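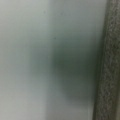

Saturday, January 3, 2026, and I'm spending it on wrist cameras, which makes me very happy! Long thread on how I look after the gripper end of our kitchen cell. First stop is the view from the wrist itself. See the speckled gray-brown strip down the right side? I use something like that as my yardstick every time I open this feed. If I can make out the grain all the way from top to bottom, I leave the focus alone and get on with it.

The two tiny dark specks on the pale part are the sort of thing I chase next. Could be dust on the lens, could be a mark on whatever the camera is pointed at. Easy test: jog the wrist a little and watch. If a speck rides along with the picture, it's on the lens. If it slides away, it's out in the world and I grab a cloth.

Lens cleaning, since I get asked a lot: blower first, always. Then a dry microfibre, one light pass from the centre out. Only after that a drop of lens fluid on the cloth, never on the camera. I wrecked a perfectly good lens in August by skipping the blower and I still have it in a drawer to remind me.

Next is the cable. I love this part, weird as that sounds. A cable on a moving arm has one job in life and that's to get snagged, so you have to think about every pose the arm will visit and not only the one it's parked in.

What I do: drop the arm to its slow speed, walk it through the furthest reach, the closest tuck and the full wrist turn both ways, and keep my hand near the stop button. I watch the cable the whole time and ignore the gripper. If it goes tight anywhere, I give it more slack at the top. If it droops into the workspace, I take some back. There's always a bit of a trade.
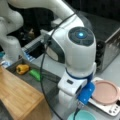 How often do you redo the camera-to-gripper calibration?
Every 200 hours of run time, plus any time a finger, a bracket or the camera itself has been off the arm, even for a minute.

I keep the run hours in a little logger called Zirley that Fahad Pirzada wrote for us. It's tiny and ugly and I adore it. The cell was sitting at 878 hours this morning, so I had a calibration coming to me and did it with my second coffee.

Results if you like that sort of thing: error came out at almost 2 mm on the first go, and that's too much for picking up small round stuff. Pulled the Ziltileck bracket, found a bit of grit behind it, wiped both faces, put it back, ran it again. Much better! Always check the mating faces before you start blaming the software.

Bracket screws: snug them in a cross pattern, then go around once more. I put a line of paint marker across each head and onto the bracket so I can spot one that's backed off without getting a tool out. Best cheap trick I know.

The finger pads come next. Ours are Storonano ones and they pick up kitchen grime like you wouldn't believe. Warm water, a drop of dish soap, soft toothbrush, then let them air dry all the way. Please don't use solvent on them – it makes the surface go shiny and then everything slips.

I swap pads in pairs even if only one looks worn. A new pad across from an old one closes a hair off centre, and then you're back to wondering why your grasps drift to one side. Ask me how many evenings I've given to that one.

Somebody asked whether we call the cell by a name. We do, it's Cho. It was written on a strip of tape on the controller when I started, and it stuck.

Setup on the bench side is simple. Every object has a home position, and I keep a printed sheet of them taped inside the cupboard door. Before a run I go through the sheet and nudge things back to where they belong. A tray that's wandered a finger's width is enough to spoil a good reach, especially if the arm is coming in low.

If there's a cooking appliance inside the arm's reach, unplug it while you're doing any of this. Your sleeves and your attention are both going to be somewhere else.

Last thing I do is the repeat test. Same pick, same place, 12 times in a row at normal speed, and I sit on my hands and don't fix anything until it's finished. Then I write down what went wrong, with the hour count beside it. The notes are worth far more to me later than the score.

Parts order for this week: spare pads, one more microfibre, and a longer hex key so I can reach the back bracket screw without taking the skin off my knuckles. If you've got a favourite way of tying down a wrist cable, send me pictures, I want to see them all!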